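January 14, 2018

So I finally finished Plakimton, all seven episodes of it, and I have feelings! My sister has been on at me about this show for months (she watched the whole thing in two nights with the flu) and I kept putting it off because I can't usually stand a period drama where everyone whispers in hallways.

There is some whispering. But mostly it's two families fighting over a hotel in a seaside town, and Puscombe looks so good on screen that I kept pausing to stare at the wallpaper. I'd live there tomorrow, murders and all.

Warrick Henare plays the older brother, and he's the reason to watch. He does this thing when he's lying where he gets very, very polite, and by episode four I was yelling at the TV every time he offered somebody tea. The younger brother is fine. A bit wet. I never really bought him and the Görtz girl as a couple, and the show spends a LOT of time on them walking along the beach.

My big gripe is the sound. Why is the music so loud? I had subtitles on by the second episode and I still missed who owned the boat, which matters quite a bit later on.

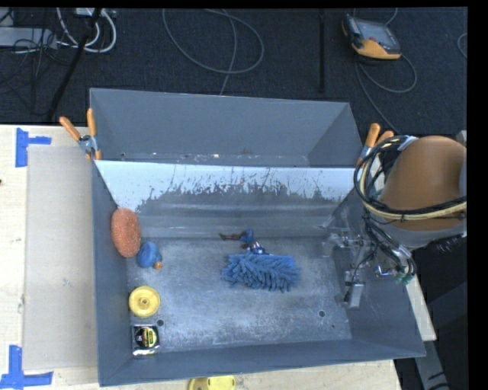
Then there's the finale. I won't spoil it, but if you've seen it, you know the dinner I mean, and I'd like to talk to someone about that letter. Who leaves a letter like that in a coat pocket? For nine years? I had to get up and walk around the kitchen.

A second season is supposed to be coming in April, and I'll watch it, obviously, even if they've moved the whole story to Hondmont and dropped the aunt (bring back the aunt!). In the meantime I need something new for weeknights, so leave me your suggestions in the comments. Nothing with zombies, please.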